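Jastura to bring its internal door range to the UK and Ireland

June 3, 2023 – Jastura, the family-owned maker of internal doors and door frames, will start selling its Nivska range through builders' merchants in the UK and Ireland this summer. The company has signed a supply agreement with the distributor Plullach, which will hold stock at its own warehouse and deliver to 258 branches.

The Nivska range was launched in March and is made for flats, small offices and rented homes. Every door comes ready hung in its frame, with hinges and latch fitted at the factory. Handles are sold separately and can be fitted on either side.

"Our customers are mostly small building firms, and they asked us for a door that one person can fit," said Anahera Partington, managing director of Jastura. "We spent a long time on the hinges and the frame. The finish came last."

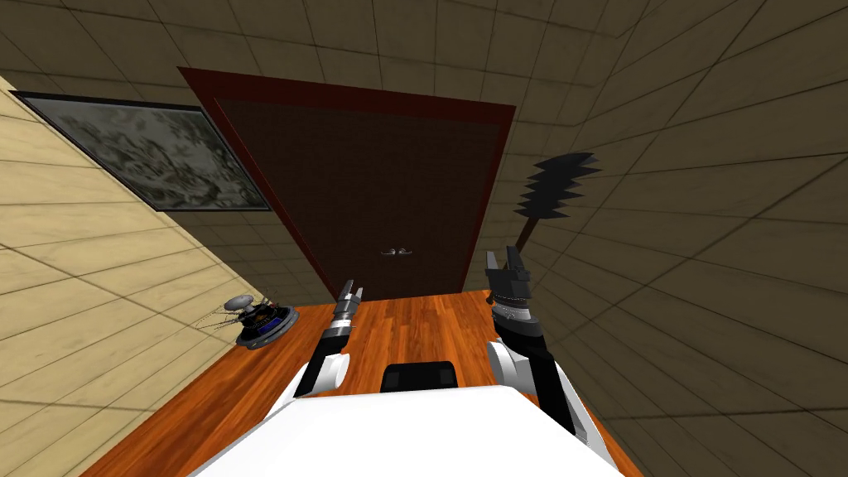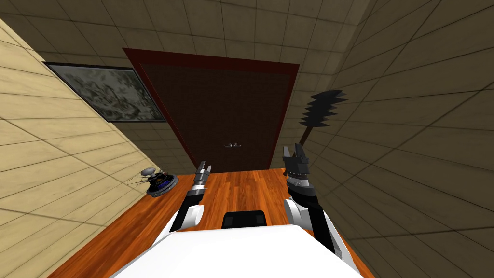
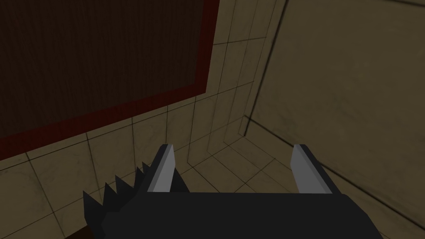
The narrowest door in the range is 700 mm wide. Other widths can be ordered, with a delivery time of 4 weeks. Fire-rated versions are being tested and will be announced separately.

Plullach will also train its branch staff to advise on measuring and fitting. "Most returns come down to a wrong measurement," said Kibet Mfinanga, head of joinery at Plullach. "We would like to sort that out at the counter – it saves everyone a second trip."

Jastura employs 55 people and plans to add a second shift at its workshop in the autumn. Prices and a list of branches are available from Plullach on request.

Press contact: Bence Katona, Jastura press office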